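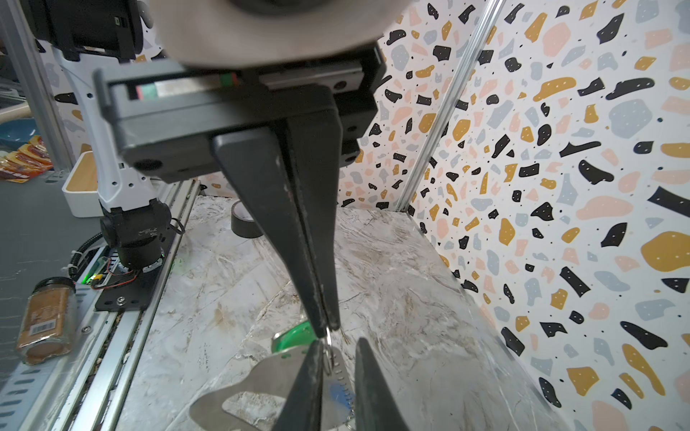 Mireille Aubert
Hotus 공방, 소품 조립 및 포장 담당

작업 노트 / 2월, 수요일 오전

열쇠고리 묶음 정리 계속. 오늘 붙잡고 있던 것은 은색 쪼개진 링(스플릿 링)에 납작한 스테인리스 공구가 달린 것. 가장자리 한쪽에 자처럼 눈금이 있고 곡선으로 파인 데가 여러 군데라 다른 물건에 잘 걸린다. 링 바로 아래 파란 타원이 있는 면을 앞면으로 정함. 전에는 앞뒤 구분 없이 넣어서 봉투마다 모양이 달랐고, Plolley 쪽에서 그걸로 한 번 연락이 왔다.

링 옆의 연두색에 가까운 밝은 초록 플라스틱은 그대로 둔다. 작은 체인도 마찬가지. 체인은 공구의 파인 부분에 끼기 쉬우니 봉투에 넣기 전에 한 번 늘어뜨려서 확인할 것. 지난번 상자에서 반품된 7개 중 5개가 체인이 꼬인 채로 들어간 것이었다.

링 끼우는 순서. 지금까지는 공구를 먼저 끼우고 플라스틱을 나중에 끼웠는데, 이러면 두꺼운 플라스틱을 돌릴 때 공구가 같이 돌아서 손가락을 긁는다. 순서를 바꿔서 플라스틱 먼저, 공구 나중으로 해봄. 하나에 걸리는 시간은 별 차이 없고 손은 훨씬 편하다. 링 틈은 손톱으로 벌리지 말고 얇은 플라스틱 주걱을 쓸 것. 금속 주걱은 은색 면에 자국이 남는다.

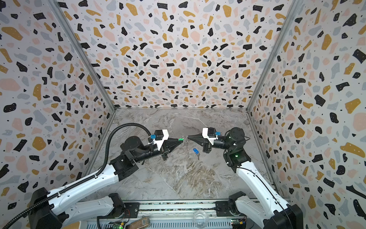

작은 초록색 부품은 잃어버리기 쉬우니 작업대에 바로 내려놓지 말고 뚜껑 있는 통에 넣는 걸로. 대리석 무늬 상판은 회색 줄과 갈색 얼룩이 섞여 있어서 초록색은 그나마 눈에 띄는데 은색 링은 무늬에 묻힌다. 어제 링 하나 찾느라 10분 넘게 썼다. 상판 위에 무지 천을 깔아볼까 했지만 체인이 올에 걸려서 그만둠. 얇은 고무판이 나을 것 같아서 Bouzid에 견본을 부탁해 둠. 색은 진한 파랑이나 검정.

벽면 테라초 무늬 패널은 아직 상태 괜찮음. 흰 바탕에 검정, 겨자색, 연분홍, 회색 조각이 흩어진 무늬라 때가 타도 티가 잘 안 난다. 그래서 오히려 청소를 미루게 된다. 구석의 알루미늄 기둥과 만나는 쪽은 먼지가 쌓이니 금요일 청소표에 넣어둘 것. 물걸레는 꼭 짜서 쓰고, 세제는 중성만.

검정 덕트 테이프는 상자 바닥 보강용으로만 쓴다. 세워두면 굴러가니까 다 쓰면 눕혀두자고 전에도 적었는데 나부터 안 지키고 있음. 봉투 입구는 테이프 쓰지 말고 접어서 스티커로 닫는다.

수량. Konum 묶음은 오늘 기준으로 완성 117개, 링만 끼우고 검수 안 한 것 23개. 플라스틱 조각에 사출 자국이 튀어나온 것 8개는 따로 빼서 서랍 둘째 칸에 둠. 칼로 다듬어서 쓸 수 있는지는 내일 밝을 때 다시 보겠음. 면이 하얗게 일어나면 그냥 폐기.
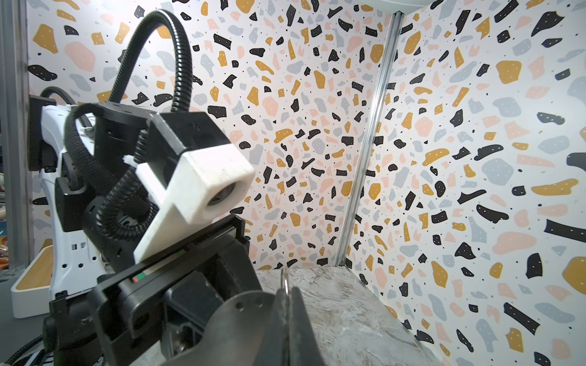 검수할 때는 눈금 쪽을 손끝으로 한 번 훑어본다. 날 선 데가 걸리면 1200방 사포로 두 번만, 눈금 위로는 절대 지나가지 말 것. 눈금이 흐려지면 되돌릴 방법이 없다. 다 훑은 것은 마른 천으로 닦고 파란 타원이 위로 오게 해서 봉투에 넣는다.

봉투는 지금 쓰는 폭이 조금 좁다. 공구와 플라스틱이 겹치면 가운데가 불룩해져서 상자에 나란히 안 들어간다. 한 치수 큰 걸로 50장만 먼저 주문하고, 상자에 넣어본 뒤에 나머지를 결정하기로. 단가는 아직 모름.

남은 일
검수 안 한 것 마저 보기
고무판 견본 오면 상판 크기에 맞춰 재단
주걱 하나 더 구하기 (지금 것은 끝이 휘었음)
바뀐 순서를 포장 안내문에 적고 예전 안내문은 떼기

오후에는 라벨 인쇄 예정. 프린터 용지가 얼마 안 남아서 점심 전에 창고에서 가져와야 함.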